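Lillau Household Reference
Entries A–Z Kitchen Storage Cleaning Contributors
Reference > Kitchen > Cabinets > Base cabinet

March
By Lyle Park

Base cabinet

A base cabinet is a floor-standing kitchen cabinet that supports a countertop. It is distinguished from the wall cabinet, which hangs above the counter, and the tall cabinet, which runs from the floor to near the ceiling. Most base cabinets have hinged doors, drawers, or both.

Doors are made either to cover the front of the cabinet box or to sit inside it. With full-overlay doors, only a narrow gap shows between one door and the next. Handles may be knobs, bars, or grips cut into the door. Bar handles are mounted upright or level and are easy to hold with a full hand. They are also used for hanging dish towels and plastic bags, although a heavy load can loosen the screws over time.

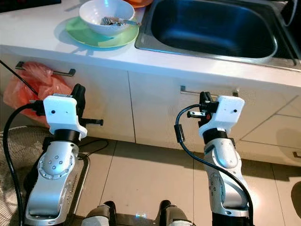

The counter above is used for preparing food and for setting down dishes on their way to the sink or the shelf. Bowls are often stacked on plates, with spoons and forks left inside. Smooth white tops wipe clean easily but show stains from coffee and tomato.

A survey of 261 kitchens in the town of Crenshaw found bags hung on cabinet handles in 23 of them. The Tadura catalog lists 5 handle styles for base cabinets.

See also: Countertop; Drawer; Toe kick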